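# gilbert-grip-notes

My running notes on which fingers to put on the arm for the PC teardown and rebuild cell. Long, a bit messy, updated when I feel like it. 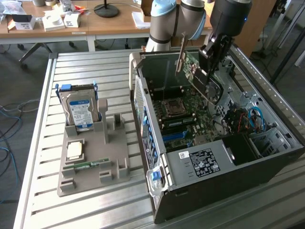
Valentin Lacroix wrote back on the first version of these notes that I was comparing fingers when I should have been comparing force settings, and that any of the three would hold a card if I stopped squeezing like I was cracking walnuts. Fair point! I went back and reran everything with the force as a separate column, and he was about half right (see "Force" further down).

## What's in the repo

- `trials.csv` has one row per attempt, 332 rows in all
- `fingers/` has the STL files for the printed pads
- `fixture/` has the parts tray, also STL, two versions (use v2, v1 has the RAM slot too tight)
- `scripts/replay.py` plays back a saved approach path at whatever speed you give it
- `scripts/summary.py` prints the tables below from the CSV

No raw force logs. They were huge and I had half of them with the wrong zero, so I left them out. If you want them anyway, ask me and I'll dig.

## The three sets of fingers

**Nokden flat.** Plain parallel fingers, hard pads, came with the gripper. Great on the hard drive, great on anything boxy. On a graphics card they're fine as long as you grab bare board, and then you catch a capacitor and hear a little click and feel sick.

**Muris soft.** Same shape but with a rubbery pad I can swap out. The card sits in these really nicely. The trouble is that it also *moves* in them, so you set up a nice straight push into the slot and the card leans back a couple of degrees as soon as the edge connector touches. More on that below.

**Flereck stepped.** My own print, with a small ledge so the card can't ride up when you push. Ugly, and I'm on my ninth version, but this is what I'd use today if I had to pick one.

## The tasks

Every trial is one of these, named the same way in the CSV:

- `gpu_out` and `gpu_in`: graphics card out of or into the expansion slot
- `ram_out` and `ram_in`: one stick, between the tray and the board
- `cpu_place`: processor from the tray into the open socket (no closing the latch, I do that by hand)
- `hdd_out` and `hdd_in`: drive with its caddy rails on, between the bay and the tray

The tower lies on its side for all of it. I tried standing it up for a while in January and the arm ran out of wrist on every second move, so those trials are gone from the file.

The card gets held by the board, never by the fan. I did try the fan housing once. Please don't.

## Results, sort of

For `gpu_in`, 40 attempts with each set:

| fingers | seated first try |
|---|---|
| Nokden flat | 27 |
| Muris soft | 22 |
| Flereck stepped | 35 |

"Seated" means I pushed on the card with a thumb afterward and it didn't go any farther. That's the whole test. I know it's not fancy.

For the drive it hardly matters what you use, they all did well, and I stopped logging it after a while because I was bored. That's why the `hdd_` rows are thin.

The processor is the hard one. Parallel fingers of any kind want to grab it by two edges, and then the fingertips are in the way of the socket frame when you get down there. I can get it in with the stepped set if I let go a hair early and let it drop the last bit, which makes me nervous every single time. A little suction cup would beat all three of these, I'm pretty sure. I don't have one mounted yet.

## Force

So, Valentin's point. With the Nokden flats, backing the force off helped a lot: fewer clicks, same number of drops. With the Muris pads it made things worse, the card just pivoted sooner. With my stepped ones it made no difference I could see, I think because the ledge is doing the work and the squeeze is only there to keep things lined up.

The `force` column is the raw number from the controller, not newtons. I keep meaning to convert it.

## Paths and speed

I teach each path by hand and then replay it. No vision in any of these runs, the tray and the case both sit in fixed spots on the table and I check them against a stop before each batch. If you nudge the case, you have to redo the whole lot (ask me how I know).

Slow down for the last stretch into the slot. `replay.py` takes `--final-speed` for that, and the default is way too quick for the soft pads. I run it at the lowest setting and go get coffee.

Cables! Tie them back. The loop of wires in the case will find your fingers sooner or later, and a parallel gripper is very good at closing on a wire. I marked 59 rows with `snag = 1` and most of them are from before I got hold of a bag of zip ties.

## Known problems

- Rows with `op = tv` are Thibault Vasseur's. He counts a second push as a pass and I don't. I fixed the ones I could tell apart and left the rest with `pass = ?`
- The board was swapped partway through. Column `board` says `a` or `b`. The slot on `b` is tighter
- Pad wear isn't logged at all. The Muris pads were getting shiny by the end, so be kind to their numbers
- `summary.py` counts `?` as a fail. I'll fix that

## If you want to add your own

Same column names, please, and one file per gripper. Put your finger length in the notes column because mine are longer than stock, and that changes how far the wrist has to stay above the power supply. Pull requests are good, an email with a CSV stuck to it is fine too. I'd love to see anybody's numbers with a suction tool on `cpu_place`, even if it's only a handful of tries.

Last edited 2018-08-06.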